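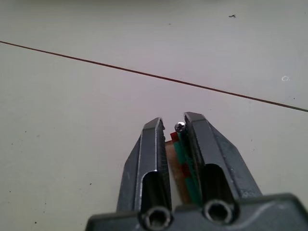 Gajewski

About us

Hi, and welcome to Gunemport! It's a small test shop, and "us" is mostly me plus two benches and 3 robot arms that I've bought secondhand over the years. People send me parts they want a robot to pick up, and I try out grippers on them until I can say which one I'd spend my own money on. That's the whole business. I also teach a short evening course on the same stuff (more on that further down).

I started out fixing packing machines, and I kept running into the same thing at plant after plant. Somebody had bought a lovely arm, somebody else had bought a gripper out of a catalog, and the two had never met the part they were supposed to handle. A thin little strip with a screw in the top end is a completely different animal from the nice square block in the sales video! So I started borrowing parts and trying them at home, then in half a garage, and then I had a sign made.

Most of what comes through the door is small. Thin boards, clips, bits of layered strip with green and red along the edges, things with a Phillips screw head sticking up right where you'd like to put a finger. My favorite jaws for that kind of job are tapered metal ones with a bevel at the tip, and mine have picked up some scuffs. I like them because you can get into a narrow gap and still see what you're holding. Soft pads are great too, and I use them a lot on anything that scratches, but I find thin parts like to roll in them.

I keep a camera down at the wrist for nearly every trial. Overhead views are fine for planning, but when a grip goes bad I want to be looking along the fingers at the part, close enough to see which side it's leaning on. If you order a trial you get all of that footage, including the ugly tries, and you're welcome to come by and drive the arm yourself.

A normal trial is 144 picks per gripper, with the part laid down a bit differently every time. I write down every drop, every twist and every time I had to step in. The biggest one so far was for a job we called Udico, where I ended up doing 2192 picks with a mix of jaws and suction cups, and I wore out a set of cable ties and most of my patience. It was also the most fun I've had at work, so go figure.

The controller side is where Jotolex comes in. That's my own little logging program, and it puts the finger position and the motor current next to the video so you can scrub back to the moment a part slipped. It isn't pretty - I wrote the buttons in one weekend and they still look like it - but it runs on an old laptop and I give it away to anyone who takes the course.

Speaking of the course, the next one starts on August 16, 2018. The July group filled up quickly, so drop me a note early if you want in. You don't need to know any programming. Bring closed shoes and a part from your own work that's been giving you grief, and we'll spend the last evening on those.

I don't sell grippers and I don't take a cut from anyone who does. Trials are paid for by the day, parts go back to you in the box they came in, and the coffee is free if you visit. The door sticks, so push hard.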